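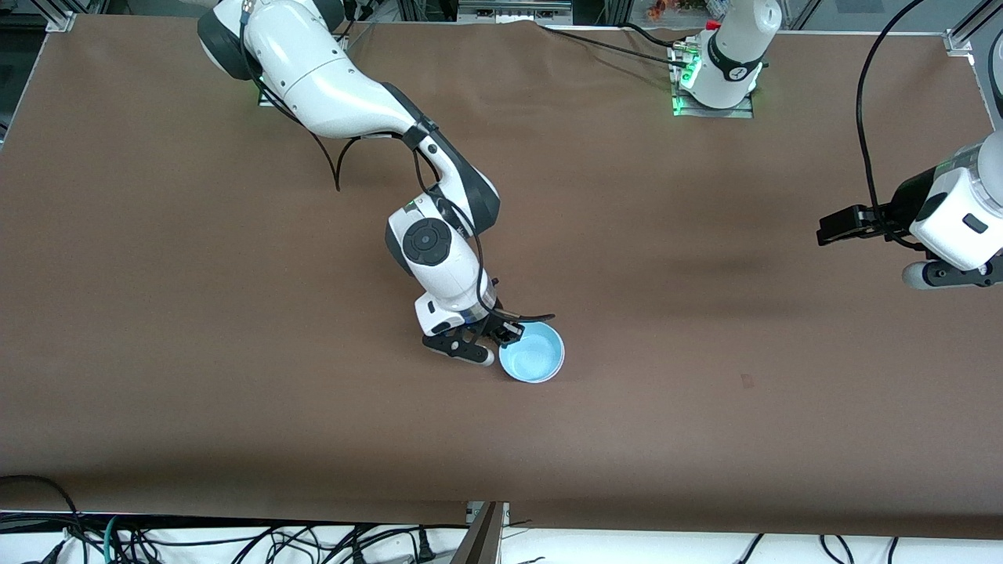
The woman who writes the crossword for the Prevville weekly has asked me to leave her name out of it, on the grounds that people already stop her at the post office. "They don't say hello," she says. "They say, 'Fourteen down.' Then they wait."

She has been at it long enough to have published 659 puzzles, all of them fifteen squares by fifteen, all of them drafted in pencil at the back table of a diner in Ovbridge where the coffee is bad and the booths are too close together. She likes it there. A person in a quiet house, she tells me, will find a closet that needs cleaning out.

We meet at seven in the morning, her choice, and she has already filled in the top left corner of a grid. I ask how she starts. She looks at me as if I had asked how she gets out of bed.

"With the long ones. You get your three or four long answers, the ones with the joke in them, and you put those down. Everything after that is plumbing."

The plumbing is what takes the time. She tries to keep out the words that live only in crosswords, the Greek letters and the obscure sea birds, and she usually fails somewhere in the bottom right. "I've used 'erne' more than any decent person should. I've never seen one. I'm told it's a kind of eagle, and it's welcome to come and complain."

Plenty of others have complained for it. The mail comes to the paper's office in Crenshaw and gets forwarded in a big brown envelope, and she reads all of it, including the letter last January that ran to five pages on whether a tomato may be clued as a vegetable. She wrote back. The reader wrote back to that. They are now on what she calls decent terms, and he sends her theme ideas, which she can't use.

"Everybody's theme idea is their own hobby. He does model trains. So I get a list of locomotive parts and a note saying it practically writes itself."

Her worst mistake was a clue that belonged to the previous week's puzzle. It asked for a river and the answer was PAJAMAS. She got 215 letters and emails about that one, a fair number of them from people who had made it work. One man in Wanby explained at length how it could be read as a pun. She considered hiring him.

The pay has gone up once. She would rather not say to what, but she will say that it covers the diner if she doesn't order pie. Does she do other people's crosswords? Every day, in pen, and with a lot of muttering. Does she finish them? "Next question."

I ask whether she worries about computers filling grids, and she shrugs. She has a word list on her laptop and uses it when she's stuck on a corner. It will offer her 1000 ways out, she says, and most of them are abbreviations for things in Belgium.

"It's fine for the fill. The clues are where you get to talk to people. I've been talking to the same folks in Prevville for years, and I know what they'll fall for."

Such as?

"'Flower' for a river. Something that flows. They get mad every single time, and I do it twice a year."

The waitress comes by with the pot and looks over her shoulder at the grid for a while. She says six across could be OATMEAL. It couldn't, but the constructor writes it lightly in the margin, and when the waitress has gone she counts the letters again to be sure.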